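Foro Hogar y Reparaciones > Superficies y muebles > Mesa blanca brillo, ¿pulir o cambiar?

tornillo_flojo
30 abril 2023
Buenas. Tengo una mesa Skallora blanca en alto brillo, comprada en noviembre, y ya está llena de microarañazos. De frente no se ven, con luz rasante un desastre. He leído de todo: pulimento de coche, pasta de dientes (??), cera. Tablero nuevo 131 euros más portes. Alguien ha pulido una de estas y le ha quedado bien?

marga_bricos
Pasta de dientes NO. Te deja un cerco mate y luego no hay quien lo quite. Yo usé Sabbagh líquido, el fino, con boina de espuma a mano. Muy poco producto. Mejoró bastante.

kiko2153
Depende de si es lacado o lámina. Si es lacado de verdad se pule. Si es lámina te la cargas en dos pasadas, el brillo es una capa finísima. Mira el canto por debajo, si ves una línea de junta es lámina.

tornillo_flojo
Miro el canto y veo una linea, pero no sé si es junta o el propio borde. En la ficha pone "acabado alto brillo" y ya está.

marga_bricos
La mía también tenía línea y la pulí igual. Tres años y perfecta.

kiko2153
Pues suerte que tuviste. No se lo recomendaría a nadie sin probar antes en la parte de abajo.

pelusa_en_casa
Yo no pulo nada. Microfibra limpia, agua con una gota de jabon neutro y secar enseguida. Los arañazos los hace el polvo cuando pasas el trapo en seco. Papel de cocina prohibido. Y fieltros a todo lo que arrastre, que a mí el frutero me hizo más daño que los niños.

kiko2153
De acuerdo en lo del trapo seco. En lo de no pulir, según.

tornillo_flojo
Vale, y si cambio tablero? Kernelham los corta a medida, me piden 588 por uno lacado con canto redondeado. Me parece una burrada para una mesa de comedor. 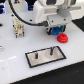
marga_bricos
588 es un robo, con eso compras mesa y sillas. Yo antes pediría muestra, y que sea grande, porque en un cuadradito todos los blancos parecen iguales. Ponla plana al lado de la ventana y deja encima algo de color, lo que sea, como la pieza roja de la foto sobre ese blanco brillante, y mira de lado. Si el acabado es malo ahí le ves las aguas. El mate engaña menos, pero coge grasa de dedos que da gusto.

pelusa_en_casa
El mate coge MÁS grasa?? A mí justo al revés, en brillo se marca todo.

marga_bricos
Se marca pero sale. En mate se queda.

kiko2153
Ahí le doy la razón a marga. Tuve puertas mate de Pirnby en la cocina y alrededor del tirador imposible.

tornillo_flojo
Bueno, hago prueba por debajo con el Sabbagh fino y os cuento. Si la lío pongo un mantel y listo.

pelusa_en_casa
El mantel tenía que haber sido la primera respuesta jaja

kiko2153
Pero de tela, los de hule a veces se pegan al brillo con el calor. Y prueba en una esquina, nada de en el centro.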